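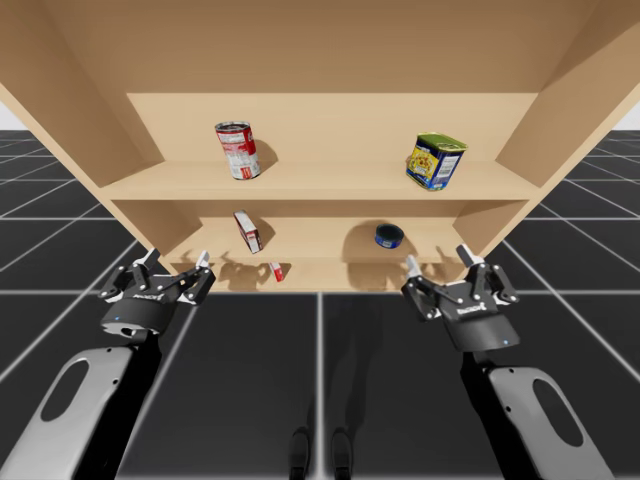
Chapter 4: What Does a Can of Soup Cost?

I used to think pricing was the boring part of running a store. Then I spent a December helping my friend Yulan Cai at her little grocery, Stallwood, and I changed my mind fast! She bought soup by the case, 100 cans for 700 dimes (her joke, she paid in regular money), and she still lost money on it.

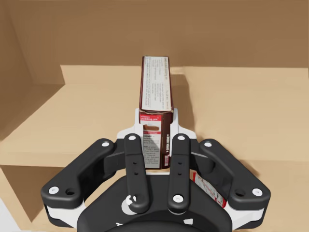 Page last changed: 23 Sep 2023

How do you lose money on soup? Easy. Yulan charged a bit more than she paid and forgot about rent, lights and the freight bill. In this chapter I'll call those overhead, and we'll be adding them in
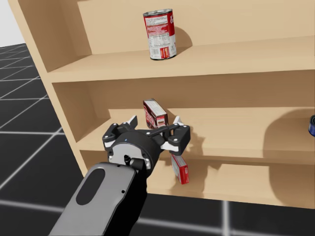

every time we work out a margin, so get used to seeing the word. Margin is what's left of the selling price once the cost is taken out. Markup is a different animal, and I mixed the two up for years.

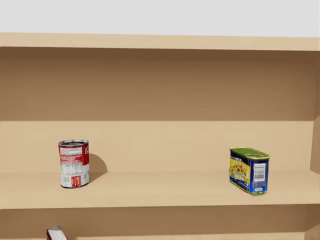

We'll start with markup, as it's the easier sum. Grab a calculator and a receipt from your own kitchen drawer, and turn to Section 4.1.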